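# Lending to People Who Own Cows: A Term Project on Rural Credit in Skerkville

**Course project, Money and Banking. Submitted in October by Graham Tunstall.**

## 1. What I set out to do

My original plan was to compare farm lending across the whole state. My advisor, Roland Whiteley, read the plan, put it down, and asked if I had a car. I don't. The project is now about one lender, Haltotlow, a small credit cooperative with two branches: the main one in Skerkville and a second in Bloxham, which shares a parking lot with a feed store.

The question I ended up with is narrow but I think fair. When a cooperative offers a farmer a choice between a fixed payment every month and a single payment after harvest, who picks which, and does the cooperative care?

## 2. How seasonal loans work

A dairy gets a milk check on a regular schedule. A grain farm gets most of its money in one lump and spends the rest of the year watching it go away. Standard installment loans were designed by people with salaries, so they suit the dairy fine and make the grain farmer miserable for most of the calendar.

Haltotlow's answer is a product it calls the Festura line. The borrower draws money in spring for seed, fuel and fertilizer, pays interest only through the summer, and clears the balance after the crop is sold. The term is up to 12 months. If the balance isn't cleared, the cooperative can roll the remainder into an ordinary installment loan. The loan officers call this "terming it out," in the same voice my dentist uses for "we'll keep an eye on that one."

## 3. Method

I interviewed 13 borrowers and four staff members. The borrowers were found by leaving a sign-up sheet on the counter at both branches, so my sample is made up of people who like signing sheets. I have tried not to draw any percentages from it. An earlier draft did have percentages, and Mr. Whiteley circled them all.

I asked every borrower the same five questions, covering what they farmed, what they had borrowed for, which repayment plan they chose, why, and whether they would choose it again. Most people answered the fourth question before I had finished the first.

I had also hoped to see the loan files. The cooperative said no, politely, and then said no again when I asked at the other branch.

## 4. What the borrowers said

The grain growers mostly chose the Festura line, as expected. The surprise was the dairy group. Several of them had also taken the seasonal plan, even though a monthly payment would match their income and cost them less in interest. The usual explanation was that a big sum in the fall felt like it belonged to a future person, and that person could handle it.

One borrower had picked the monthly plan for a reason I had not seen in any of the reading. He said that if the money stayed in the account until November, his brother would find a tractor to spend it on.

Several people mentioned the paperwork. The seasonal application asks for a projected yield, and opinions differed on how to project one. Methods included a five-year average, last year's number again, and asking the loan officer what she'd like to see.

## 5. What the staff said

The cooperative does care, but in a way that pulls in two directions. Seasonal lines earn more interest per dollar. They also all come due in the same few weeks, so a bad harvest shows up everywhere at once. Monthly loans go bad one at a time, which the Bloxham manager described as "more civilized."

Staff also told me that loan demand was softer this year. Borrowers were putting off equipment and borrowing only for inputs. I can't confirm this without the files, so it stays here as something I was told.

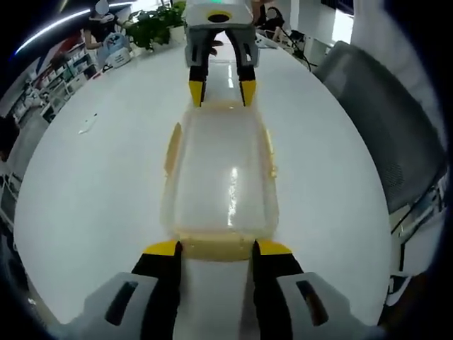
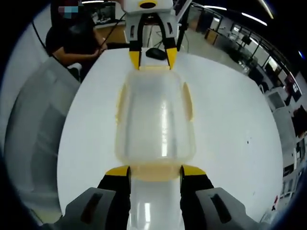

## 6. Problems with this project

The sample is small and self-selected. I depended on people's memory of interest rates, and people remember the rate they argued for. I also compared two plans without asking whether anyone had considered not borrowing, which Mr. Whiteley pointed out after the interviews were over.

If I did it again I would go in early spring, when people are applying, and ask them to guess their fall balance. Then I would come back after harvest and ask for the real one. This would require a car.

## 7. Sources

Interview notes, the public rate sheet from the Skerkville branch, and the members' handbook, which I have been asked to return.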